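4月11日 データ収集定例 議事録

出席:フットゥネン(進行)、ウィットロック、チリッロ、アールトネン
欠席:バイサル(書面で意見提出)
記録:チリッロ

## 1. 前回議事録の確認

修正1件。再ラベル対象の本数を「27本」と記載していたが、これは対象ではなく再ラベル済みの本数。訂正のうえ承認。

## 2. 収集状況(アールトネン)

- 双腕タスクの累計は2674エピソード。2月の定例以降、Lullorbridge側の収集分も同じストレージに統合している。
- うち217エピソードが審査待ち。審査が収集に追いついていない。
- 審査待ちの大半は「袋・かご」系統。剛体のみのタスクは滞留なし。
- ウィットロックより、審査者を一時的に2名増やす案。作業手順書の読み合わせが済むまでは1名のみ追加とする。

## 3. Tomusero形式への変換

変換スクリプトで手首カメラと関節角の時刻がずれる不具合を確認。ずれは記録開始時に生じ、エピソード内では一定。先頭フレームの時刻を揃える暫定処理を入れた版を配布する。既に変換済みの17エピソードは破棄し、元データから再変換する。

フットゥネンから、関節角の補間を変換時に行うか学習時に行うかの質問。変換時には補間せず、生の時刻を残す方針を維持。

## 4. 言語指示の付与

現行の指示文は「物を袋に入れる」で統一しているが、対象物の名称を含む文と含まない文を混在させたいとの意見(バイサル、書面)。以下で合意。

- 1エピソードにつき指示文は2種。対象物名ありを1文、なしを1文。
- 対象物が目視で特定できない場合は「果物」「野菜」等の上位語を使う。推測で品名を書かない。
- 色名は、同じ場に同種の物が複数ある場合に限って付ける。

英語への翻訳はPreditzの用語表に従う。用語表にない語は翻訳せず、一覧にして次回持ち寄る。

## 5. 「袋・かご」タスクの審査基準

透明な袋は輪郭の推定が不安定で、背景の模様も透けるため、現行の自動審査では把持の有無を誤判定する例が多い。手首カメラと固定カメラの両方を見て人手で判定する。

手首カメラ(袋の縁を両指で把持):

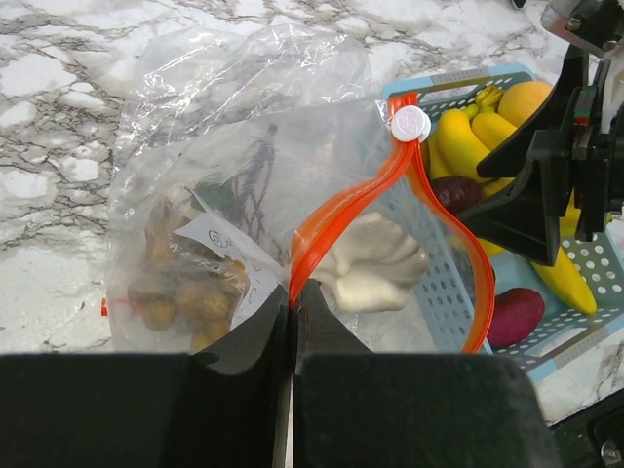
固定カメラ(右腕が暗赤色の丸い野菜を把持):

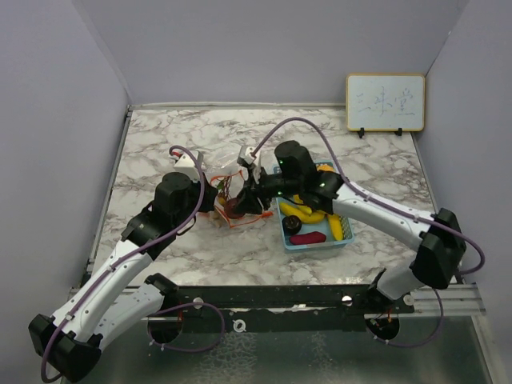 決定事項:

1. 区間ラベルは「接近」「袋の把持」「対象物の把持」「移送」「解放」の5種とする。袋の操作と対象物の操作は左右の腕で時間が重なってよい。ラベルは腕ごとに付ける。
2. 袋の把持は、両指が閉じ、かつ袋の縁が指の間にある時点を開始とする。指が袋の表面に触れただけでは開始としない。
3. 対象物が袋の外に落ちた場合も、オペレータがその場で拾い直して完了したものは採用する。「回復」タグを付ける。
4. 対象物が作業台から落ちた場合は不採用。
5. 袋の初期形状は毎回変える。広げ直すだけの変更は変更とみなさない。

3についてウィットロックより異論あり。回復を含むエピソードの比率が高いと、不要な持ち直しを学習する懸念がある。チリッロは、回復例を除いた前回の学習では落下後に停止する挙動が残ったと報告。比率の上限は今回決めず、タグだけ先に付けておき、学習時に除外できるようにする。

## 6. 遠隔操作の担当

タモシウナイテ棟(Tamošiūnaitė)の2号機は、右リーダーアームの手首軸に遊びがあり、交換部品の到着まで収集に使わない。操作練習には使用可。アールトネンが掲示を出す。

## 7. 宿題

- アールトネン:再変換の実施、2号機の掲示
- ウィットロック:審査手順書の改訂(区間ラベル5種を反映)
- チリッロ:回復タグの入力欄を審査画面に追加
- バイサル:指示文の見本を作成し、翻訳未定義語の一覧に添付
- フットゥネン:追加審査者1名の日程調整

次回は審査待ちの滞留を最初の議題とする。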